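Sonntag, 23. Februar 2020

Heute früh um sieben aufgestanden, vier Grad und Nieselregen. Den Kaffee im Stehen getrunken und danach endlich die Saatgutkiste durchgesehen, was ich seit Neujahr vor mir herschiebe. Die alten Stangenbohnen von Josach sind noch gut, die Möhren vom vorletzten Jahr habe ich weggeworfen. Von den Tomaten fehlen mir zwei Sorten, die frage ich bei Špela nach.

Gegen elf kam Špela Atanasov vorbei und brachte die Keimprobe vom Mangold zurück. Sie hatte 50 Körner auf feuchtes Papier gelegt und war zufrieden. Wir haben den Beetplan für die Parzelle durchgesprochen. Die Kartoffeln sollen nach hinten an den Zaun, die Zwiebeln dorthin, wo voriges Jahr der Kohl stand. Über den Kürbis sind wir uns nicht einig geworden. Sie will ihn auf den Kompost setzen, ich lieber daneben. 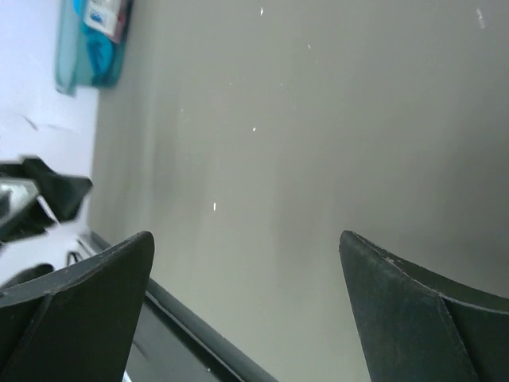
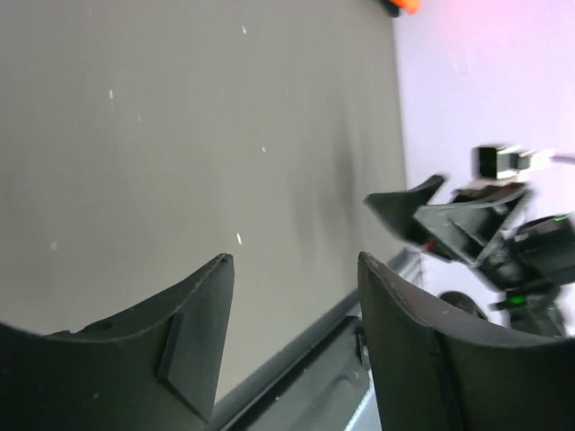
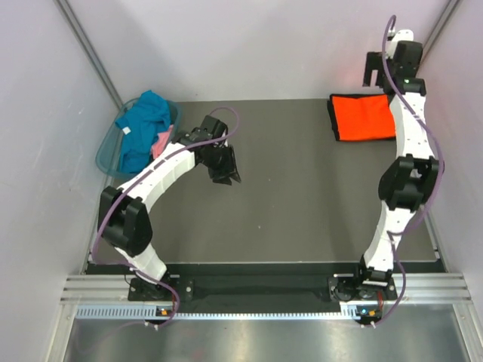
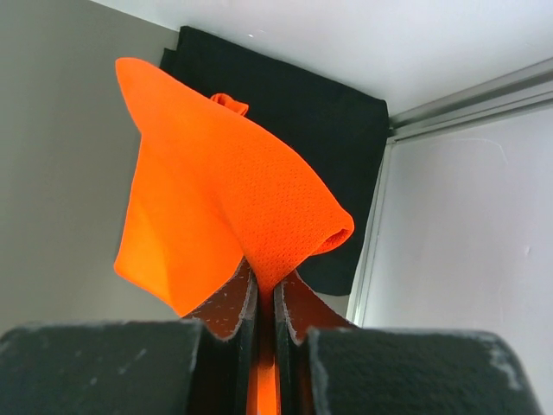
Gartentagebuch | Gartengruppe Parcombe

Nach dem Essen bin ich trotz des Regens noch zur Parzelle gefahren. Der Boden ist schwer und klebt am Spaten, Umgraben hat keinen Sinn. Die Regentonne war voll, 300 Liter, der Hahn tropft wieder. Ich habe Hanfband herumgewickelt, mal sehen. Am Schuppen fehlt seit dem Sturm eine Latte. Den Schnittlauch sieht man schon, beim Rhabarber kommen die ersten roten Spitzen.

Der Feldsalat ist angefressen, wohl von Tauben. Eine Schüssel voll konnte ich noch ernten, die gab es abends mit Ei und Bratkartoffeln.

Abends Rechnungen sortiert. Für Kompost und Vlies waren es im vergangenen Jahr 136 Euro, mehr als gedacht. Das Vlies hält vielleicht noch eine Saison, wenn ich die Löcher flicke. Paprika säe ich morgen auf der Fensterbank aus, Tomaten erst im März. Die Bohnen bleiben bis April in der Dose, sie kommen dann in Töpfe ins Frühbeet.

Noch zu erledigen: Anzuchterde, Schnur, neue Dichtung für den Hahn. Špela den Spaten zurückgeben.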